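Simulated kitchens, real claims: robot training result gets a cool reception

12/18/24

A research team at Ralthorpe says a robot can learn to pick up and hold household objects almost entirely inside a computer, then do the same work on a real counter with very little extra practice. The claim is a big one. The evidence so far is thin.

The method, called Morkance, trains a robot hand in computer-made kitchens where the counters, dishes, food and lighting are changed from one attempt to the next. The group used 2000 of these kitchens. It then gave the robot 100 practice runs on real equipment, compared with the much larger number it says its older system needed. According to a paper the team posted online, the newer system matched the older one on most of the objects tested.

"Most" is carrying a lot in that sentence. The real-world test used 20 objects, all chosen by the team, in a single lab kitchen with one counter. Four of them were left out of the main score after the team decided they were too slippery for the hand to be judged fairly. The paper puts this in a footnote.

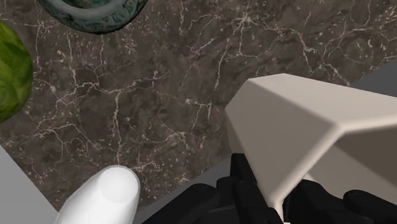
A simulated robot hand holds a cream-colored block over a marble counter in a computer-made kitchen.

Riaan Hlongwane, who led the work, said the footnote has been given too much weight. "We were testing whether the training carries over, and it does," he said. "Slippery objects are a separate problem and we're working on it."

Others want to see more. Fatima Sibiya, who studies robot hands at Jacobs and was not part of the project, said simulated contact between fingers and objects is still the weak point of this kind of research. A grip that holds in software can depend on friction settings somebody picked.

"You can make the counter any stone you like," Sibiya said. "That helps the robot see. I don't know yet how much it helps the robot hold on to anything."

She also pointed out that the paper does not report how often the hand dropped an object after lifting it, only whether the lift itself worked. Hlongwane said drop figures were recorded and will be in a longer version.

Billach, the company paying for part of the research, has already described the method as ready for home use in its own materials. The paper makes no such claim — its authors write that homes were outside the study.

The team plans to release its software in April, along with the settings used for each test. Sibiya said her lab will try to repeat the result then, with the slippery objects left in.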